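The Night Before Eristhorpe

Raghda Tarawneh had the train ticket tucked in the mirror, the little bag open on the floor, and a whole bedroom of clothes to get through before supper. She loved this part! Some people dread folding. Raghda could have folded for a living.

Blue flowers all over the bed, and the gray-green things first.

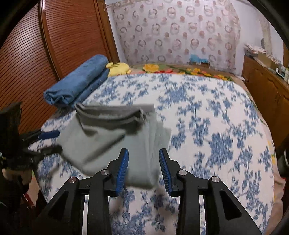
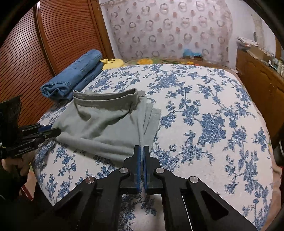
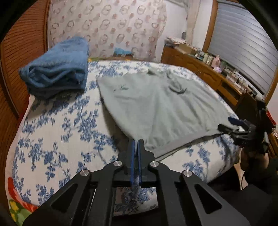
"You're humming," said her sister Saliba from the hallway.

"I'm packing," said Raghda.

She hummed louder. It was the Hendusine song, the one from the ferry, and she only knew the chorus, so the chorus went around and around while the pile got taller. Two years since she'd last seen the sea at Eristhorpe! Nearly 90 letters had gone back and forth, and every one of Aunt Tekari's ended the same way: bring something warm, the house leaks wind.

So, something warm. Then something warmer, and the good socks, and the scarf she'd been saving for an occasion (this was an occasion, she had decided on the stairs). She smoothed each piece with the side of her hand, sleeves in, hem up, over once and over again, and oh, the pleasure of a square corner!

"You'll never close that bag," said Saliba.

"Sit on it, then."

Saliba came in and sat on it. The zipper went as far as the first pocket and quit, and they both laughed so hard that their mother called up to ask what had fallen.

"Is there room for a jar of apricots?" their mother shouted next.

Raghda looked at the bag, and at her sister on top of it.

"Loads!" she shouted back.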